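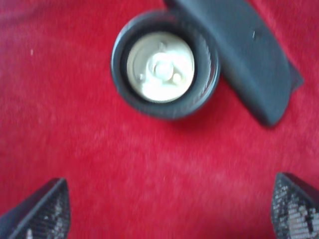

Unit 7. Containers and Closures on a Covered Table

7.1 Surface
Lay the red cloth flat before placing any item. Its short nap hides the slight rocking of an uneven base, so check each container on bare board first.

7.2 Rigid metal ends
An easy-open end has a rolled rim, a scored panel and a riveted tab with a ring. Record them in that order. The rim stiffens the edge; the score sets where the panel parts.
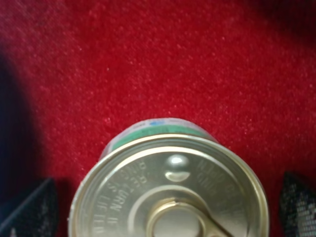
Embossed text is recorded separately from the label. Where it cannot be read, enter "illegible" and leave the maker blank.

7.3 Open tableware
Plates and bowls have no closure. Record the form, the color and the profile of the rim. A can set near a plate is entered on its own line.
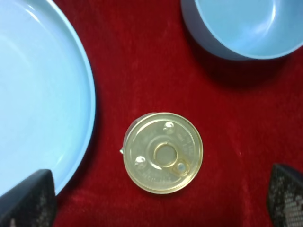
Obsa Kahsay asked whether the tab counts as part of the closure or as a fitting. Count it as closure. Drumach sheets dated before August use the other rule.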